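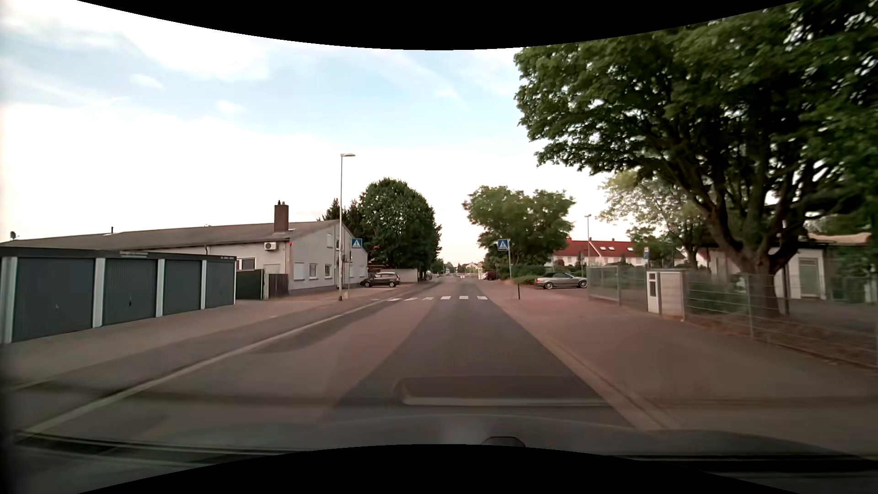 Garage and fence jobs for the dry weeks
Posted Monday, July 20, 2026

Quick list this time, got a door half sanded and the light's going.

Up-and-over doors first. Wash before you oil. Bucket, dish soap, soft brush, bottom to top and then rinse top to bottom. Skip the pressure washer near the seals. Let it dry with the door down, then open it slowly and wipe the part that was hiding behind the header. Always a black line there.

Tracks: wipe, don't grease. Rollers and hinges get a bit of silicone spray, the tracks get a dry rag. I did it the other way round for years and had a lovely paste of grease and grit by fall.

Springs. Leave them alone. Call someone.

Bottom seal gone stiff? Rub it with a silicone stick, or if it's cracked just replace it. Take a short piece of the old one to the store with you, the profiles all look alike until you get home. Cut the new one a hand's width too long and trim after a week.

Chalky paint on a metal door, the kind that comes off on your sleeve. Wash, let dry, scuff with 100 grit where it's flaking, wipe down, prime the bare spots. Paint early, before the sun gets on to the metal. I start at seven and quit when the door feels warm to my palm. Two thin coats. I used a small roller and then tipped off with a brush, fewer lap marks.

Flat roofs over a garage: sweep, clear the outlet, look at the edge trim. Do not walk on it at noon in July, felt goes soft. Neighbors' roof joined to yours? Ask them to do thiers the same weekend or the leaves just blow back.

Fence, vertical boards. Check the bottoms first. Poke with a screwdriver, if it goes in easy then the board is done. Loose ones, pull the nail and put a screw in a fresh hole 20 mm up. Old hole never holds. Stain the cut ends twice, end grain drinks it. Do the bottoms lying on your side on a piece of cardboard, there is no dignified way.

Gate that drags: lift it by the latch side. If it moves, hinge screws. If it doesn't, the post. Longer screws fix the first one, usually.

Now dry grass. Ours went to straw by the end of May and anything past the fence line is worse. No grinding, no cutting metal out on the verge. Drag the job onto the concrete, wet the area down first, full bucket next to you. Mow in the morning, blade up high, and let the mower cool on pavement before you refill it. Oily rags from the fence job get hung flat outdoors till they're stiff, never in a heap, never in the garage.

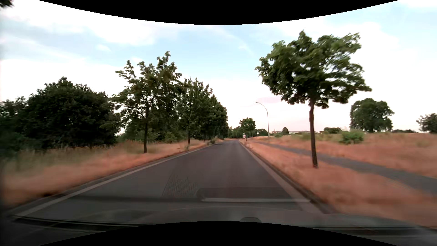 Vilja Pelkonen wrote in that she'd add one to the grass bit: rake a bare strip along the back of the fence before you stain, a foot wide or so, then lay old sheets in it. No stalks stuck in the wet stain, and the mower doesn't chew the bottom boards afterward. She also says wet the sheets a little or they lift at the first gust. Good one. Doing that.

Weeds in the curb joint and along the driveway edge. Old bread knife, kneel on something. Pull after rain if you ever get any, otherwise pour the dishpan water along the crack the night before. Sweep dry sand into the gap after. No salt, it eats the concrete and kills whatever's downhill.

Overhanging branches, thin stuff only. Undercut first, then from the top. Anything thicker than your wrist or anywhere near a wire, not your job. Street side isn't yours either, ring the town.

Leftover paint goes in a jam jar filled to the top, with the color and wich door written on the lid. Store it off the floor.

Gutter brackets next week if the ladder comes back.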